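イドスカ（映画） - 映画資料室
検索 作品名・人名を入力 検索

『イドスカ』（原題：Idska）は、サリタ・ニガム（Sarita Nigam）監督による長編サスペンス映画。山あいの架空の町ブレル（Bulel）を舞台に、閉館間近の映画館で働く映写技師が、差出人不明のフィルム缶をきっかけに二十年前の失踪事件へ引き寄せられていく過程を描く。上映時間は171分。監督にとって二作目の長編にあたり、静かな語り口と緻密な音響設計で知られる。

概要

題名の「イドスカ」は劇中に登場する映画館の名前である。座席数400のこの館は、物語の大半が展開する場所であると同時に、ほとんど一人の登場人物のような存在感を放っている。客席の軋み、映写機の回転音、雨漏りの滴る音までが伏線として働き、二度目の鑑賞で初めて意味の分かる音がいくつもある。サスペンス映画を音で組み立てるという試みとしては、きわめて大胆な一本といってよい。

製作はタクール・ピクチャーズ（Thakur Pictures）、配給はセレロ（Celero）が担当した。撮影は主に7月に行われ、標高の高いロケ地を選んだことで、夏でありながら霧の濃い冷ややかな画面が得られている。

あらすじ

ブレルの町でただ一つの映画館イドスカは、月末での閉館が決まっている。映写技師の主人公は、最終週の上映プログラムを準備している途中、倉庫の棚に見覚えのないフィルム缶を見つける。ラベルには「772」という数字だけが書かれていた。試写してみると、そこに映っていたのは無人の客席で、最後の数秒にだけ、一人の少女が後列を横切る。

少女は二十年前に町から姿を消した支配人の娘によく似ていた。主人公が町の人々に話を聞いて回るうちに、缶は一つずつ増えていく。どのフィルムも同じ客席を映しているが、少女の歩く列は少しずつスクリーンに近づいている。

製作

脚本は監督自身による。初稿は一幕ものの舞台劇として書かれており、登場人物は映写技師と支配人の二人だけだった。この原型は、完成版の中盤に置かれた映写室での長い会話にほぼそのまま残っている。ワンカットで撮られたこの会話は11ページ分の台詞からなり、声の調子だけで力関係が三度も入れ替わる。本作の白眉として真っ先に挙げたい場面である。
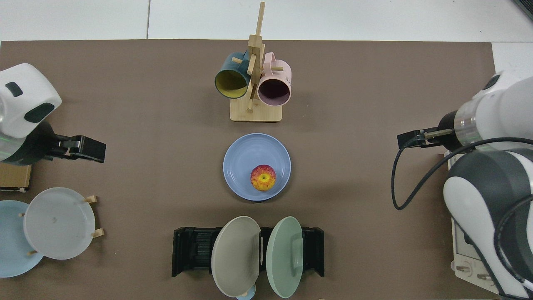 劇中フィルムの撮影には、本編とは別の小さな班が組まれた。無人の客席という同じ画を少しずつ変えながら撮るため、照明の位置は毎回細かく記録され、少女役の俳優は歩幅まで指定されたという。完成したフィルムは計60本で、本編に使われたのはその一部にすぎない。残りは編集段階で外されたものの、終盤の短いモンタージュに一瞬ずつ差し込まれている。コマ送りで探す楽しみを残してくれているのが、なんとも嬉しい。

音響

音楽らしい音楽は、冒頭と終幕を除いてほとんど使われない。代わりに基調をなすのが映写機の音で、場面ごとに回転の速さがわずかに変えられている。主人公が嘘をつかれている場面では速く、真実に近づく場面では遅くなるという規則があり、これに気づくと証言の場面がまったく違って聞こえてくる。規則が破られるのは一か所だけで、そこが結末を読み解く鍵となる。

主題と解釈

結末は明示されず、フィルムを撮影した人物についても複数の読み方が成り立つ。有力なのは支配人説と、主人公自身が撮影者であったとする説である。後者の根拠としてよく挙げられるのは、主人公が初めて缶を開ける場面で、ラベルを見るより先に上映時間を口にしている点である。さらに、町そのものが映画館の記憶であるとする読み方もあり、ブレルの通りに時計が一つも出てこないことがその裏付けとされる。どの説を採っても筋が通るように作られている脚本の精度には、見るたびに驚かされる。

評価

公開時には長さを指摘する声もあったが、後半一時間の緊張の持続は広く称賛された。とりわけ最終上映の場面は、満席の客席と空の客席を交互に見せるだけで恐怖を生み出しており、血も悲鳴も使わないサスペンスの到達点として語られることが多い。小規模な公開から始まったものの、口コミによって上映館を増やし、深夜上映の定番作品となった。

版の違い

劇場公開版のほかに、監督が再編集した版が存在する。再編集版では支配人の独白が短くなり、最後の缶が届く順序も入れ替わっている。初見であれば劇場公開版を先に見るのがよい。物語を知ったうえで再編集版に進むと、順序の変更が撮影者の正体に関する手がかりになっていることがよく分かる。

シェア 60　コメント 4

関連項目
サリタ・ニガム
タクール・ピクチャーズ
セレロ配給作品一覧
映画館を舞台とした映画
劇中劇
サスペンス映画の音響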